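Vehicle Systems 2: In-Car Electronics
Handout 4: Parking sensors and reversing cameras
Tutor: Tímea Lakatos, Girwood site
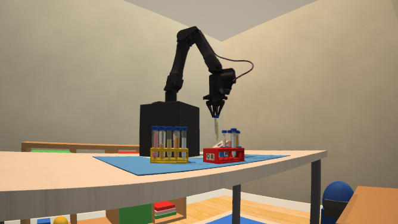
Last session dealt with the wiring behind the rear bumper. This handout covers how the sensors and the camera work together, and what to check when a customer says one of them has stopped. Bring it with you to the workshop session in Skinham.

Ultrasonic sensors

Most cars with rear parking aid have four sensors in the bumper. Each one sends out a short pulse of sound too high for us to hear, then listens for the echo. The control unit times the echo and works out the distance. The closer the object, the faster the beeps, until the tone becomes continuous.

The sensors don't cope well with:
- thin posts and chains
- soft surfaces such as hedges or heavy clothing
- kerbs lower than the beam
- mud, ice or thick paint on the sensor face

A resprayed bumper is a common cause of complaint. Ask about recent bodywork before you take anything apart.

Reversing camera

The camera sits above the number plate or in the tailgate handle. It wakes when reverse is selected and sends its picture to the dashboard screen. The coloured guide lines are added by the software. On some cars they are fixed, and on others they bend as the steering wheel turns. Bending lines need a signal from the steering angle sensor, so if they stay straight on a car that should have them, look there as well as at the camera.

After a camera is replaced or a tailgate refitted, the lines may need calibrating. Follow the maker's procedure for the floor markings and tyre pressures. Don't judge it by eye.

Order of checks

1. Clean the sensors and the lens, then test again.
2. Check that the reversing lamps come on.
3. Read the fault codes and write them down before clearing them.
4. Listen for a faint tick at each sensor with reverse selected and the parking brake on.
5. Check the plugs for water or green corrosion.
6. Check the supply and earth at the camera.

Job card exercise

A hatchback with 111 miles on the clock since its last service gives a long tone as soon as reverse is selected, with nothing behind it. A tow bar was fitted in April. Write down your first 2 checks and what you would tell the owner.

Reading

Farkas and Ellix, course reader, page 26 onwards. The section on front sensors can be left for now.

Job cards to be handed in by 11/9/21.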